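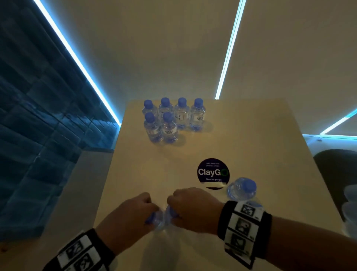
Crushing bottles before the bin: cap on or off?

smatos
Pantry empties. I twist the body with the cap on, then fold. Lobo on the old thread said cap off. Which?

Lobo
Off. Twist, press the air out, recap. With the cap on you are compressing trapped air and it springs back.

vfonseca
Disagree. A half turn with the cap loose vents enough -- taking it off just loses caps.

Lobo
Loose is off for this purpose. Smatos has it tight.

Zellard
Separate point: unopened packs. Open the film on a stool, not on the table. Flat hand on the caps, fingers of the other hand into the wrap between them. 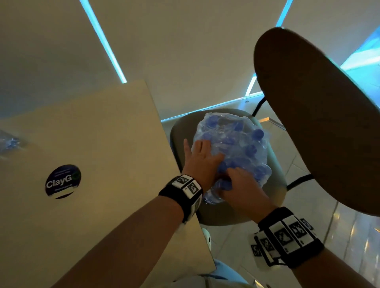
Start the tear there and pull toward you. A knife nicks the shoulders.

vfonseca
A stool seat is too narrow for that. Use the floor.

Zellard
Fine for one pack at a time. I've done 428 of them.

smatos
Cap loose works. Still springs back a little.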